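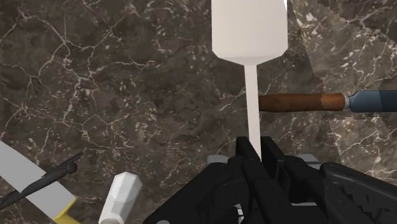 Spatula, held. In simulation, where the countertops never need sealing.

Kitchen testers wanted: two part-time positions, Custia Household Trials, Grirngate

Can a machine tidy a kitchen counter yet? Our position, after 286 simulated attempts at putting a spatula somewhere else, is "sort of." We would like to replace that with something we can print in a report, and for this we need two people who have done a lot of housework and have opinions about it.

The project is called Gautier. It looks at the chores everyone assumes were solved years ago: clearing utensils, moving a knife out of the way, working near a toaster without sending it to the floor. Most of the trials run on screen. A smaller set will run in our test kitchen on Paralton Street, which has real drawers, one of which sticks.

What you'll do

Watch recorded trials and score them against a checklist. Did the arm pick up what it was asked to? Would you have let a teenager do it that way? The second question really is on the form.
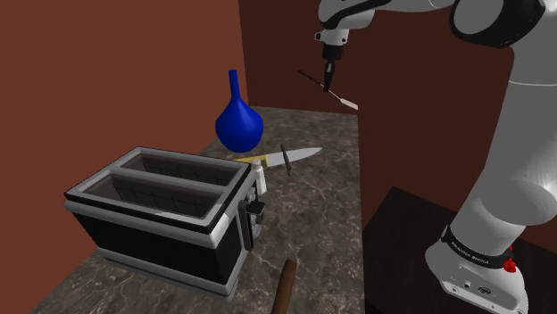

You'll also do the same chores yourself, by hand, so that we have a human time to compare against. Past testers have found this the humbling part - mostly for the machine, though one of them did lose a whisk.

Each shift ends with short written notes. Plain words, please. "Grabbed it too low" is more use to us than a paragraph on manipulation.

Who we're looking for

Anyone who has cooked, cleaned or stocked shelves for a living, or run a busy household for years without being paid a cent. No engineering background needed. If you have one, we'll take you anyway, but you still have to do the dishes.

You should be comfortable looking at a screen for up to two hours at a stretch, and at ease telling programmers that their favorite trial was terrible.

Hours and pay

11 hours a week for 8 weeks, paid hourly, with lunch on test kitchen days. Lunch is made by people.

To apply

Send a page about yourself and the household chore you'd hand over first to Custia Household Trials, Room 2302, Grirngate. Applications close Tuesday, May 16, 2023. If you applied in February, please apply again, as the checklist has changed and so has the job.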